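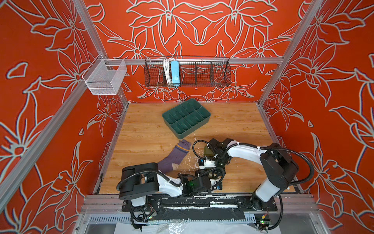 Leonie Donnelly

September, after lunch

Orange paper is up on all three walls. Olszewski roll, the lily one. Jolene lined up the back wall on the center so the two big flowers meet near the top, took her 42 minutes with the plumb line and it was worth it. Sides I did myself, less careful. Pattern match at the left corner is off a hair but the aluminum beam runs right down it so leave it.

Baskets: both on the back rail now. Small white mesh one at the left, clips hold ok. Long black one toward the middle. Light blue box and the white cables went in the second compartment from the left, rest of it free for now. Cables still loop down, want them tied up before anyone paints or cleans back there. Flynn has the velcro.

Floor - the honey colored wood grain, planks running left to right. Keep it. Rhys wanted the darker one from Sekport but against this red it would be way too heavy, tried a sample piece and we both hated it.

Paste: 6 scoops to the bucket is too thin, 8 is right. Let it sit longer then the packet says. Wipe the seams with a damp sponge right away, it dries shiny.

To do
- second coat of paste under the bottom edge, right wall, check tomorow
- offcuts in the flat drawer, label them 869
- ask Augustina if the black basket can come down an inch or so
- new blades!! the old ones tear the paper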